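Notes on the Collection Work: The Packet and the Basket

It has been some time since I last wrote about the demonstration project, and several readers have asked how the examples are gathered. I will set out our present practice, with the caution that it changed twice during the spring and will probably change again.

The program at Fanwood does not begin with a robot. A person holds a gripper in each hand and carries out an ordinary household task, and the movement of the hands is recorded for the learning system to study. We adopted this method on the advice of Blair Tosh, who had used it at Laing and considered it better suited to a small staff. An operator can be trained in an afternoon, and furniture can be rearranged between sets without consulting an engineer.

The current task is called "clear the table" on the schedule. It concerns small, light packaging and a container to receive it. Soft packets were added to the object list in March at the request of Shona Dalgleish, who reviews our recordings. Her concern was that the earlier examples relied too heavily on boxes and cups, which hold their shape when they are squeezed.
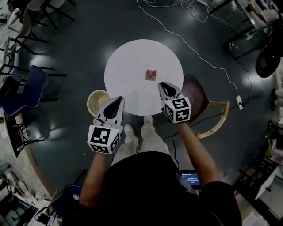

Fanwood, March

The round white table has become our standard surface for this task. A single red packet lies toward its far side, and the woven basket sits by the near edge, to the left. The operator works standing, with the timer screen near the waist, and at four seconds both grippers are still over the near part of the table. We ask operators to keep the marker cubes on the grippers uncovered by sleeves, and short sleeves are now our general rule.

Each session is planned as 16 recordings of one arrangement, after which the packet is moved and the operator takes a rest of 10 minutes. The rest is not optional. Shona found that the late recordings in long sessions had become hurried, and she set aside a considerable number of them for that reason alone. The accepted total for soft packets now stands at 667, a figure I expect to revise downward once the second review is complete.

I should mention two matters on which the staff do not fully agree. The first is whether an awkward attempt should be kept. Blair holds that a fumbled grasp followed by a good one is valuable, and the guidance we received with the Dandono labeling software supports him. Shona would prefer a separate category. For the present we keep such recordings and mark them plainly — the label is "recovered" — so that they can be included or left out later.

The second is the pace of the work. Operators naturally become faster with practice, and the first and last sessions of a week can look like the work of different people. We have not imposed a fixed speed. We do ask that the hands pause briefly before each grasp.

The files go to Motik for checking every Wednesday. Their next report will cover the glossy tabletop, where glare has been raised as a concern, and I will post the relevant portion when we have permission to share it.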